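Test users wanted for the Zedier table-top arm kit

Posted 11/29/20

Zemau is looking for 10 people to try out the Zedier kit before it goes on sale. You do not need to be an engineer. We are after people who do small, fiddly work by hand at the moment and who would like to see whether an arm and gripper could take some of it on: model makers, repairers, kitchen and catering staff, school technicians, people who pack small orders.

What the kit is

Zedier is sold as a set of parts for an ordinary workbench or desk. The standard set is one white jointed arm with a two-finger gripper, the controller, the cabling and a wrist camera. The double set adds a second arm. Both come with Katene, our software for teaching the arm a task by showing it. Testers in this round will use either set, depending on the session they are given.

Most of the tasks are pick-up-and-put-down jobs with small items. You will be given a tray, a few things to move and a written goal, and you will decide how to go about it.

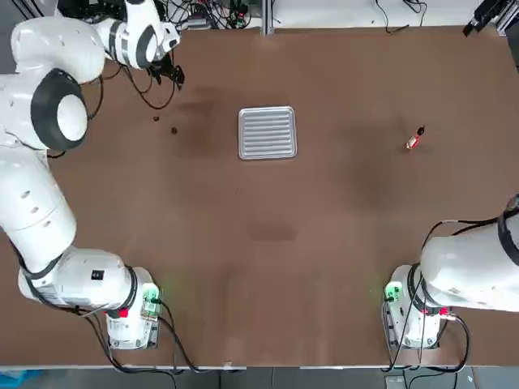
What you will do

Each tester comes in for 6 sessions during December. In the first you learn how to start and stop the arms and how to save a task in Katene. From the second session on you work from a task sheet, with one of our staff in the room. At the end of each session you fill in a short form on what went well and what got in the way.

We also want blunt comments on the printed guide. The chapter on setting finger width has been rewritten twice and people still get lost in it. If you get lost too, write down the page.

Some of the later tasks use small metal parts. These are harder than they look, as the fingers have to come down on either side of the part without knocking it. You can follow this on the wrist camera view while you work.
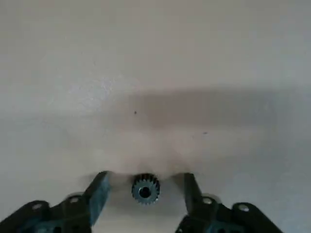

Wrist camera view: a small gear between the open fingers.

Who can apply

You should be 18 or over and able to get to our workshop on the Jundico estate. The building has step-free access and there is parking at the rear. You will need to be comfortable reading instructions in English and using a laptop. Left-handed applicants are very welcome – our last group had none, and we would like to know how the teaching handle feels.

Please do not apply if you work for a company that makes or sells robot arms. Hobby experience is fine, and so is no experience at all.

Hours and payment

Sessions last 90 minutes and start at 9 in the morning or at 2 in the afternoon. We pay 30 pounds a session, by bank transfer, at the end of the week in which you attend. Travel is not paid separately. Tea and coffee are provided but lunch is not.

If you miss a session we will try to fit you in later in the month, though we cannot promise it.

In the final session you work with one arm and a task of your own choosing, within reason. Bring your own items if you like. They should be dry, unbreakable and small enough to fit between the fingers.

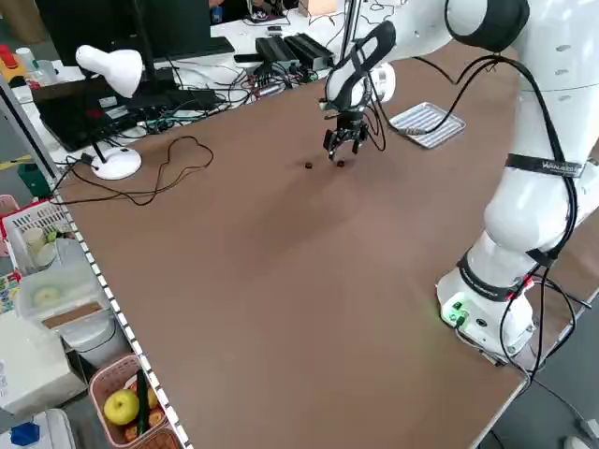 How to apply

Fill in the form on the Zemau website under "Test users". Tell us what kind of handwork you do, which start time suits you and whether you have used an arm or similar kit before. A few lines on each is enough.

We will reply to everyone by email. If you are offered a place, you will be sent a consent form and a safety sheet to read before you come in.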